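Minisbridge Baking School Opens Registration for Spring Bread Courses

The Minisbridge Baking School will open registration on Tuesday at 9 a.m. for its spring program of home bread courses. The program includes 300 places across the daytime and evening sessions, an increase of 150 over the previous spring. Places will be assigned in the order in which completed forms are received.

The increase follows the opening of a second teaching kitchen at the school's Pomard Street building. The new kitchen has its own deck ovens and a separate proofing room, which will allow two classes to run at the same hour. Courses that were offered only on weekday mornings in the past, including the introduction to rye and the laminated dough course, will now also be held in the evening.

According to the school's annual report, 2,594 people applied for a course last year and 1,566 were admitted. Applicants who did not receive a place last year and who asked to remain on the waiting list will be sent a registration link one day before general registration opens. They do not need to submit a new application, but they must confirm their choice of course.
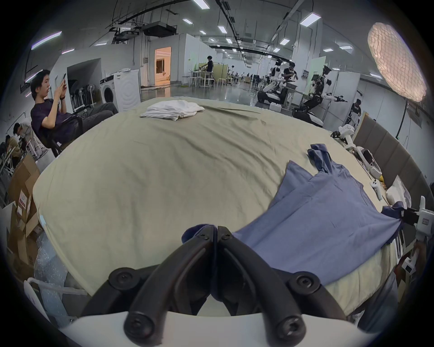

Four courses are open to beginners with no experience. Each consists of six weekly lessons and covers mixing, shaping, scoring and baking in a home oven. Students in the sourdough course will receive a portion of the school's starter, known as Cù, at the second lesson, together with written feeding instructions. Students who already keep a starter may bring their own.

Flour for all spring courses will be supplied by the Zellamham mill. The school has used the mill's whole wheat flour since the fall and will now use its white bread flour and medium rye as well. Students may buy the same flours at the front desk after class. Anyone with a food allergy is asked to inform the school before the first lesson, as wheat, rye, sesame and walnuts are in regular use in both kitchens.

Course fees are unchanged. A reduced rate remains available to full-time students and to residents over the age of 65. Fees are refundable in full up to two weeks before the first lesson; after that date, a place may be transferred to another person at no charge.

Lessons begin in April. Registration forms and the full schedule are available on the school's website and at the front desk in the Pomard Street building.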